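Towel school is in session at Navthorpe

Print this article | E-mail this article

I fold towels badly. My stacks lean, and the corners never meet. So when the robotics lab at Navthorpe said I could come by on a Friday and watch two robot arms do my least favorite chore, I was in the car before I'd finished reading the message.

The project is called Skallico, and it isn't really about folding (I was a little let down for maybe a minute). It's about the part before folding, when a towel is bunched up or twisted and something has to get it flat. The researchers think that's where most of the trouble hides. A mug is the same shape every time you reach for it. A towel has a new shape every time you let go, and the robot has to work out where the edges went.

Their method is pretty simple to explain, even for me. The software looks for one end of the cloth, takes hold, and pulls a short way. Then it stops and looks again before deciding what the other arm should do. Older versions planned the whole job up front and plowed ahead, even when the towel had slid somewhere else. The new one checks itself after each small tug — a bit like me trying to put a fitted sheet on alone, only with more patience and less muttering.

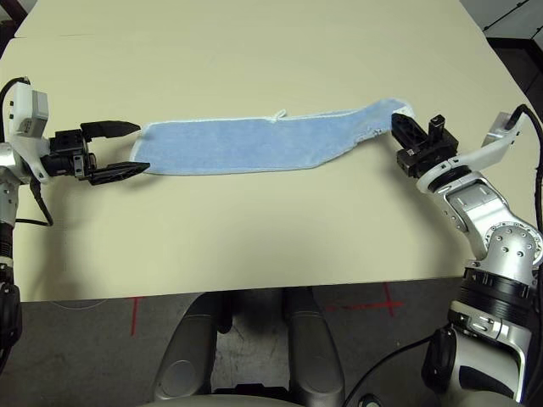
The right gripper has the narrow end of a blue towel, with the left gripper open beside the squared-off end.

Does it work? Better than it did! The team ran 810 trials with towels and washcloths, and they told me the look-again method cut failed attempts by 40 percent compared with the plan-it-all version. They count a try as failed if the cloth isn't flat after 8 tugs. A good run takes three or four, and I watched one go that smoothly and caught myself clapping. The next one went nowhere. The arm kept picking at the same corner and the towel kept creeping toward it, and finally somebody hit stop and started over.

Thick terry cloth is easier than I would have guessed, by the way. It's the thin stuff that gives them fits, and pillowcases are still a mess, with two layers that slide around on each other. Dark fabric is hard too, which the group blames on its lighting. They've ordered new lamps.

Brotitov, the linen service over on the east side, has been sending the lab its worn-out hotel towels to practice on, and it would like to try the software on a sorting line someday. The researchers were careful not to promise me a date. First they want to see if the method holds up on a second pair of arms, and that testing starts in July. They'll also put out the full set of trials, bad runs included, so other labs can poke at it.

I asked if I could leave a basket of my own laundry. They said only if it was towels.

Last updated: Friday, 4:15 p.m.

More recent items
- Rathore Bridge down to one lane through July
- Brotitov adds a late shift at its east side plant
- Navthorpe library extends evening hours
- Where to find sweet corn this week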